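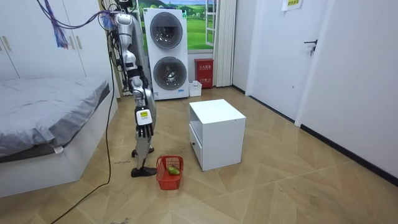 O quarto dos fundos

O autocarro para Loltedano saía às 21 e a Elīna ainda não tinha encontrado o outro sapato. Debaixo da cama, nada. Atrás da porta, um guarda-chuva que não era dela.

— Deixa o sapato — disse Hòa. — Vais com as botas.

Botas em maio. Pois.

O telegrama, ou o que agora fazem em vez de telegramas, uma mensagem da vizinha, dizia só: a tua mãe perguntou por ti. Mais nada. A mãe não perguntava por ninguém desde 2000, desde a briga por causa da casa, os pratos no chão da cozinha, o cão a ganir no quintal. Vinte anos de Natais com um postal sem assinatura. E agora perguntava.

Calçou as botas. Hòa já tinha a mala na mão, a mala pequena, a do fecho estragado, atada com um cordel.

— Tens dinheiro?

— Tenho 60.

— Chega para ir.

Para ir, sim. Ninguém falou do resto.

Desceram a rua Panicker quase a correr, ela à frente, ele com a mala a bater-lhe no joelho. Cheirava a pão. A padaria acendia o forno de noite e o cheiro subia pelas grades, e a Elīna pensou na mãe a partir o pão com as mãos, nunca com a faca, dizia que a faca dava azar. Que estupidez lembrar-se disso agora. As migalhas no colo. O avental verde.

Na paragem, três pessoas e um miúdo a dormir em cima de um saco. O autocarro já lá estava, motor ligado, o motorista a fumar encostado à roda.

— Lusonano, Costo, Loltedano — gritou ele, sem olhar para ninguem.

Hòa deu-lhe a mala. Depois tirou o casaco e deu-lho também.

— Lá faz frio.

— Em maio?

— São 282 quilómetros, Elīna. Faz outro tempo.

Ela riu-se, ou quase. Quis dizer-lhe que regasse as plantas, que a chave do gás estava dura, que voltava domi... não, não sabia quando voltava. Não disse nada. Subiu. Sentou-se do lado da janela, o vidro sujo, o dedo dele a escrever qualquer coisa do lado de fora, ao contrário, letras tortas. Não conseguiu ler.

O autocarro arrancou. Só em Costo, com as luzes da estação a bater no vidro, percebeu o que estava escrito.

Pergunta-lhe pelo pão.

Encostou a testa à janela e e adormeceu com as botas calçadas.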